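Reentry Notes
02/06/2021

Housing after release: what changed this spring and what to do about it

Most of the calls to our Ponville office since the winter have been on one subject. People come home from state custody with a parole plan that lists an address, and within a few weeks the address has fallen through. A cousin's landlord objects, or the sofa that was fine for a weekend is not fine for a month. The plan then has to be redone, and until it is approved the person is out of compliance on paper, even if they have done everything else they were told to do.

Yayra Zakaria has handled these cases for us for the past two years. She spent nine years inside herself and was released to her aunt's apartment in Lamptey, where the lease allowed overnight guests for 14 days and no more. Her aunt did not know that. The property manager did, and Yayra was on her third address before her first summer out was over. She found work at the Felteck warehouse on the night shift, and for a while she kept her clothes in her locker there.

"My officer was decent about it," she told us. "But every move meant a new home visit, and every home visit meant a day I could not pick up a shift. I was paying for it in hours."

She now works with people before release, usually starting 50 days out. The first thing she asks for is a copy of the lease for any address that will go on the plan. Families are often surprised by the request, and some have never read past the first page. She looks for the guest clause, the clause on adding an occupant, and anything on criminal background. If the landlord has to approve a new occupant, she would like that request made in writing while the person is still inside. A refusal at that stage is bad news, but there is time to find somewhere else.

The second change concerns the deposit fund. Up to now we have paid deposits only to landlords who agreed to a full 12-month lease. That shut out most people renting a single room, and a single room is what most people can get. Starting in June the fund will also cover rooms let by the month, up to $1000 per person, paid directly to the landlord. Dela Annan runs the fund and will need the following:

A signed letter from the landlord giving the address, the monthly rent and the move-in date
Release papers or a letter from the parole office
Proof of income, or a statement of job search if there is no income yet
A phone number where the applicant can be reached in the daytime

Applications are normally decided in 5 working days. Please do not send originals. Dela has had to mail back birth certificates and at least one Social Security card this year, and he would like to stop.

The fund does not pay rent arrears, and it does not pay twice for the same person in a calendar year. We know this second rule is hard on people whose first room does not work out. Ohemaa Aryee has asked that we look at it again in the fall, when we will have a better idea of how fast the money goes.

On the room itself, some practical points. Ask whether the door locks from both sides and who else holds a key. Ask about visitors, and about the parole officer in particular - a landlord who was not told about home visits can get upset at the first one. Ask whether mail is delivered to the room or left in a shared hallway. Missed letters from the court or the parole office are behind several of the violations we saw last year, and most of those letters had been sitting on a radiator or in another tenant's pile. If the mail is shared, we can receive it for you at the office. Adwoa Essien will set that up, and it takes one form.

People coming out of long sentences should know that the first nights in a private room can be rough. Yayra slept with the light on for a month. Others have said they could not sleep with the door shut, or could not sleep with it open. The Thursday evening group talks about this a good deal. It meets at the Grevora Center on the ground floor, and you can come and just listen.

Cecilia Quansah is still looking for landlords in Ponville and Lamptey who have one or two rooms and are willing to talk. She will meet them in person and she will answer the phone afterward if there is a problem. If you rent from someone who treated you fairly when you came home, please pass the name along to her.

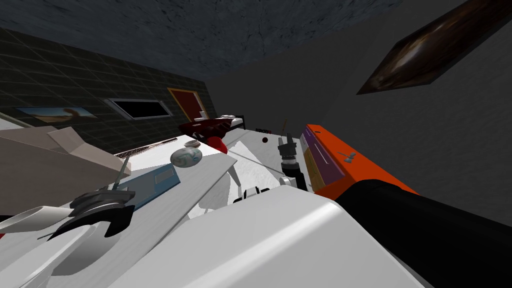
The office will be open late on Tuesdays through the end of the month for anyone who wants help with the deposit form. Bring the landlord's letter if you have it. If you don't, come anyway and we will call the landlord with you.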